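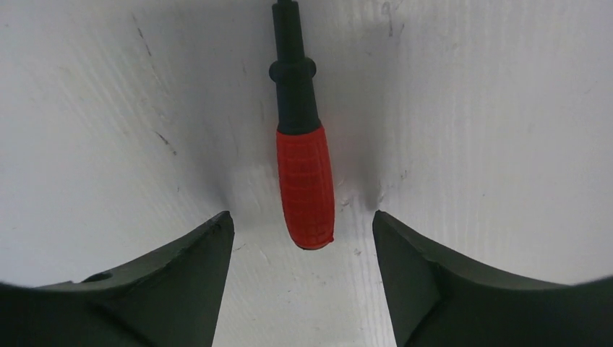
Frequently asked questions

Updated in January. A few answers have changed so please read again even if you've been before.

Do I have to be a good writer?

No. Can you tell someone over the phone what your gran was like? Then you can do this. Spelling gets sorted at the end. Grammar too, mostly.

Do I have to be old?

No!! We get asked this every term. Youngest last year was still at college, writing up the summer she spent on her uncle's boat. Any age over 16.

When do you meet?

Monday evenings, term time, upstairs at the Dirville Road library in Coltasthorpe. Doors 6.45, start at 7. Sessions are 90 minutes and we do finish on time as the building gets locked. Lift is on the left past the returns desk.

What does it cost?

£2 a session, pay on the night. Cash or card. Tea included, biscuits if someone remembered. First one free.

What happens in a session?

Bit of chat. Then a prompt (a kitchen, a row, a pair of shoes, whatever) and everybody writes for a while. Then reading out for those who want to. Second half is for longer pieces people have brought in. Max 2 long pieces a night or we run over.

Do I have to read out?

Never. Some people have been coming for ages and don't. You can also ask someone else to read yours.

What should I bring?

Pen, paper. Laptop fine but bring it charged, the sockets are all along one wall. An old photo or letter is useful some weeks, we'll say in the email. Copies please, not originals, tea gets spilt.

I don't remember much. Is it worth coming?

Yes. Start with a room. Draw the floor plan of the first house you lived in, where the door was, where people sat. It comes back in lumps, usually at 3 in the morning, so keep a notebook by the bed. If two of you remember it differently put both versions in.

Can I make up the conversations?

Depends who you ask. Ewan's view is that nobody remembers word for word what was said at breakfast forty years ago and readers know that. So keep it to the sort of thing they'd have said. Don't invent events. If you're guessing, say you're guessing: "I think", "I was told", "Mum always claimed". Readers don't mind.
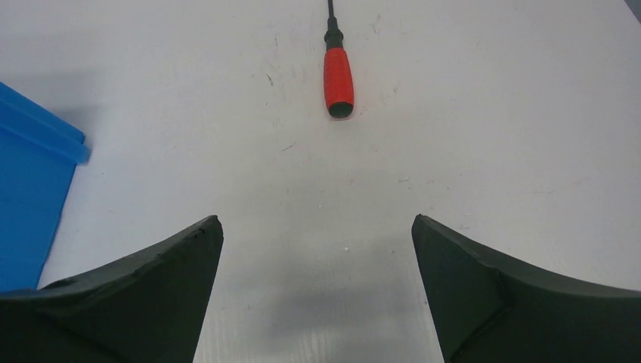

Coltasthorpe Life Stories Group

What about people who are still alive?

Most common worry by a mile. Write the whole thing first, with nobody looking. Decide afterwards what goes in. You can change names, towns, jobs. You can leave a person out completley. If it's a sister or an ex and it's going to be printed, we'd suggest showing them the pages, but it's your call. We aren't solicitors. Anything that accuses a living person of something serious, get proper advice before it goes anywhere near a printer.

My family don't want me to write it.

Happens. Write it for yourself and put it in a drawer. One of our members did this and her brother asked to read it years later. Another member's brother still hasn't spoken to him, so no promises.

Is what I read out confidential?

Yes. What's read in the room stays in the room. No recording, no photos of other people's pages, no repeating it in the Co-op.

Will you tell me what's wrong with my piece?

Only if you ask. Say before you read whether you want comments or just want to be heard. Comments are about the writing. Not about whether you should have married him.
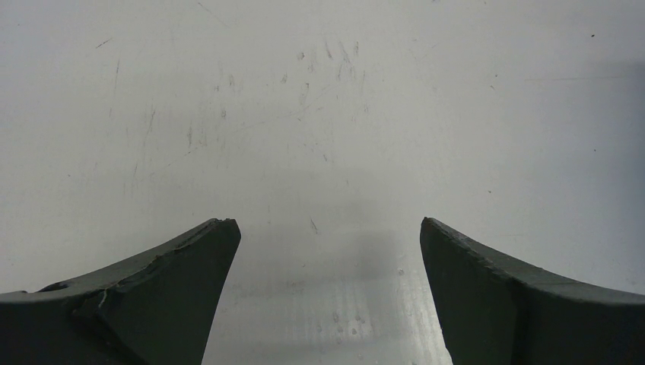
Open gripper, scuffed white surface

Can you help me get it printed?

Up to a point. We put together a group booklet each spring, the Pearce Papers, named after the house where the group used to meet. Up to 80 pages, so keep your piece short. Deadline goes in the email. For your own book we can show you how to lay it out in Word and tell you what other members paid. Most only want a handful of copies for family.

Do you record older relatives?

Not ourselves. But we have a small voice recorder members can borrow for two weeks, £40 deposit, returned when the recorder is. Quick tips: turn the telly off, ask one thing at a time, dont fill the silences. Save the file the same day.

I've missed the start of term.

Doesn't matter. Come when you can. No register.

Is there an online group?

Sort of. The Kurnetti list is our email circle for people who've moved away or can't do evenings. One prompt a month, replies go to everyone. Ask to be added.

Can I bring my mum / husband / friend?

Yes, but some people write more freely without family in the room. Maybe come on your own first.

Who do I contact?

Ewan Whitcombe, who runs the evenings. Leave a note at the library desk with your phone number or use the contact form. Checks it most days, not weekends. If it's about the deposit put RECORDER in the subject line.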